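1 min read
Print | E-mail this page

Fault thread, Harkden cell, 24/06/2026. The left arm stopped responding to the stop command for two seconds. No one was hurt.

Shiela Enriquez had the log open. The command went out and the controller answered 537 ms late, then dropped the next 9 messages. 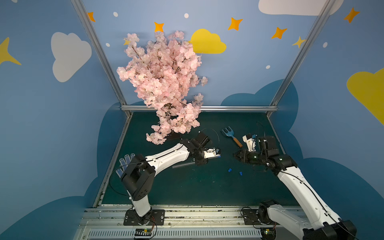
We cut power at the wall – the software stop is not a safety device and we had been treating it like one.

Ghazala Minhas found a worn connector on the bus cable. Swapped it and ran 97 cycles with no dropouts.

Hands stay out of the cell while the arms are powered. A hardwired stop is on order from Bautista.

Contact | © Kanau | Back to top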